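Chapter 6
Making a Costume from a Character Everyone Knows

Most costume work for schools, parades, and small theaters starts with a character the audience has already met. It may come from a film, a comic strip, or a game. The maker's job is to decide which parts of that character have to be there and which can be dropped.

This chapter uses one project throughout. In January, Tetteh Bonsu was asked to dress 3 performers as birds from Getano, a puzzle game, for a winter parade in Talham. The birds in the game are round, have no necks, and are drawn in flat color. The performers had to walk 3000 feet, climb a set of bleachers, and sit down.

6.1 Silhouette First

Before choosing fabric, fill in an outline of the character in solid black. If a friend can still name it, the outline is doing most of the work, and the details can be simple. If not, look for the one feature that brings the name to mind. For the Getano birds it was the crest. Bonsu made his first crest in felt, and it drooped. The second was cut from upholstery foam and covered in the same felt.

Round bodies are usually built over hoops. Place the widest hoop at the hip, keep the lowest one above the knee, and leave the back open for sitting. Section 6.3 gives the pattern for a hoop body in adult and child sizes.
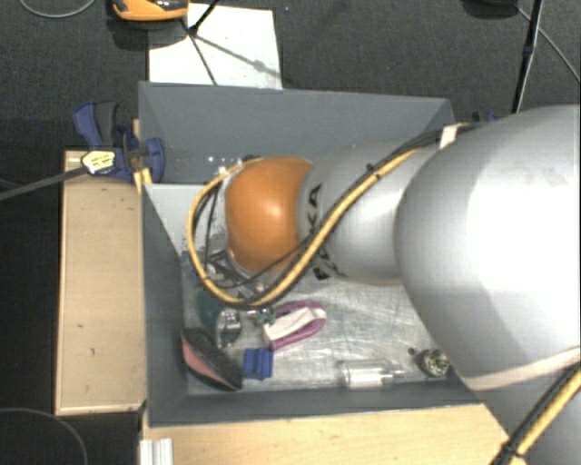

Department of Costume and Stage Craft, Liltell College

6.2 Color and Distance

Flat color in a drawing does not stay flat on cloth. Folds make shadows, and shiny fabric picks up every light nearby. Use a matte fleece or felt for large areas and save satin for small parts such as a beak. Check each swatch outdoors and from across a street before you buy the full length.

Key terms: silhouette, hoop body, matte, swatch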